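Kalta Should Keep McKinnon Through the Winter
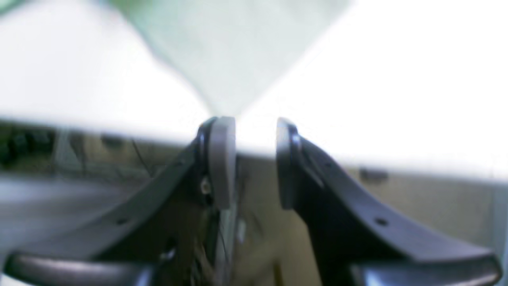

Colton McKinnon has managed Kalta for 29 matches, and the board is again said to be sounding out replacements. The case against him rests on league position, a poor measure in October. Kalta concede fewer shots than they did last season, and both defeats to Mesau came from set pieces, a fault that can be coached out.

A new manager would inherit the same thin squad and no transfer window until January. So-ying Yang is the name most often linked, but she is under contract at Drudelgate. The board should wait.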